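How to Oil a Butcher-Block Table

Filed under: Kitchen, Wood care
Skill level: easy
Working time: one hour, plus overnight drying

Butcher block dries out. In a heated house it usually starts in October, when the furnace comes on and the top goes pale and feels rough under your hand. If you leave it through the winter, small cracks open at the ends of the boards. A coat of oil twice a year takes care of most of this.

These steps are for a top that was finished with oil. If yours has varnish or polyurethane on it, the oil will sit on the surface and stay sticky. To check, put a few drops of water on the wood and wait ten minutes. If the spot darkens, the finish is open and you can go ahead. If the water is still beaded up, stop here and see the page on sealed tops.

What you need

Food-grade mineral oil, 8 ounces for a small table
Sandpaper, 120 and 220 grit
Sanding block
Dish soap and white vinegar
A plastic scraper
Lint-free rags, at least four
Beeswax (optional)

I use the Trajkovski block oil, but plain mineral oil from the drugstore does the same job for less money. Don't use olive oil or any other cooking oil. They go rancid in the wood and you will smell it by summer.

Step 1. Clear the top

Take off whatever will come off.
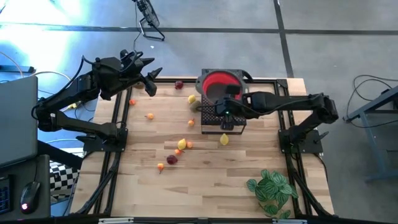

Fruit is easy to forget about when you are planning where everything will go. It can't go back on the table until the next day, so find a bowl or a tray for it first. Round fruit also hides the places where you most need to look. With lemons and plums spread over a light top like this one, check the wood under each piece as you pick it up, because juice from a soft spot leaves a dull mark that is hard to find once the table is bare. Put a bit of painter's tape next to any mark you find. Houseplants should be moved too, and the wood under the pot checked for a dark ring. A pot on a stand does less harm than one set straight on the wood, but lift the stand and wipe where its feet were.

Step 2. Clean

Scrape off anything stuck, holding the scraper nearly flat. Wash with a damp rag and a drop of dish soap, then go over it again with equal parts vinegar and water. Don't pour water on the table. Dry it with a clean rag and leave it for three hours – longer if the weather is humid. Wood that is damp inside won't take oil.

Step 3. Sand

Skip this if the top feels smooth. Otherwise start with 120 grit on the taped spots and any rough areas, then do the whole top with 220. Always sand along the grain. You don't need to go up to 400 on a work table. Behrouz Kermani, who taught the woodworking class I took, said anything that fine closes the surface and the oil goes in more slowly.

Black rings from metal cans or wet pans go deeper than other stains. Sand them lightly and expect to see some of the ring still there. It fades over the next few coats.

Vacuum up the dust and wipe with a barely damp rag.

Step 4. Oil

Warm the bottle in a bowl of hot tap water for five minutes. Pour a puddle about the size of your palm in the middle of the table and spread it with the grain. Keep adding until the top looks evenly wet. The ends of the boards drink more than the faces, so give them a second pass right away. Do the edges, and do the underside if you can reach it. A top oiled on one side only can cup.

Wait 20 minutes. If there are dry patches, add oil there. After an hour, wipe off everything that hasn't soaked in and leave the table bare overnight.

Step 5. Second coat

In the morning, feel the wood. If it is dry to the touch, repeat step 4 with half as much oil. A table that has been neglected may want a third coat that evening.

For wax, melt one part beeswax into four parts oil over a pan of simmering water, let it cool to a paste, rub it on thin and buff after 15 minutes. It helps water bead up around the sink side – on a table away from the sink I don't bother.

Mineral oil rags can go in the trash. Rags with linseed or tung oil can catch fire on their own, so lay those flat outdoors until they are stiff.

Related: Removing wax drips from wood
Related: Which cutting boards can be sanded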